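Home Trails Gear Ask the Community Members Log in

Walking the Zindton rail trail end to end – which direction?

My sister and I want to walk the whole Zindton trail this April, from the Grasso trailhead to the Amamo lake end, and I keep going back and forth on which way to do it. We're steady walkers but not fast ones, and neither of us loves a long climb late in the day. Is there water along the middle stretch? Any advice would be so welcome!

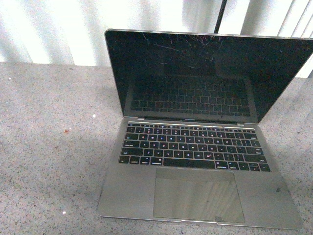

Remo Marino
Trail Regular

Oh, you two are going to have such a good time! I've walked it both ways and I would start at Grasso. The trailhead there sits at 1070 feet and the old rail bed takes its time dropping toward the lake, so you get the one real climb (the Zarine cut) on your first morning while your legs are fresh. Going the other direction, you meet it on the last afternoon, and I remember being very grumpy up there.

For water, there's a tap at the Zarine depot, but it's often still shut off in early April, so call the township before you leave. I carry two full bottles out of Grasso and a filter for the creek past the second trestle. The path is crushed stone nearly all the way, except for a muddy bit after the depot – gaiters are nice to have.

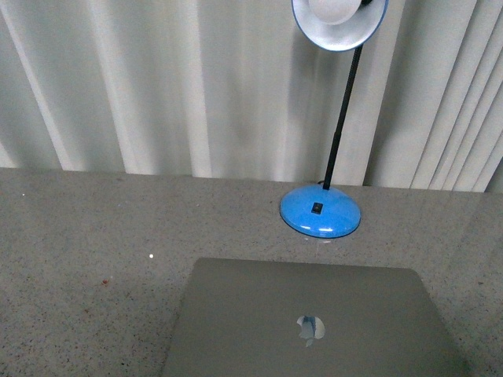
Gray speckled countertop and pale vertical blinds

hikerpatty

Parking at the lake end fills up early on weekends, so go on a Tuesday if you can. I don't know about the water.

slowboots

I agree with Remo on direction, though I'd add that the wind comes off the lake and you'll have it in your face the last few miles. Bring a hat that ties. There are benches by the 500 marker and again by the 900 marker, and both are lovely spots for lunch.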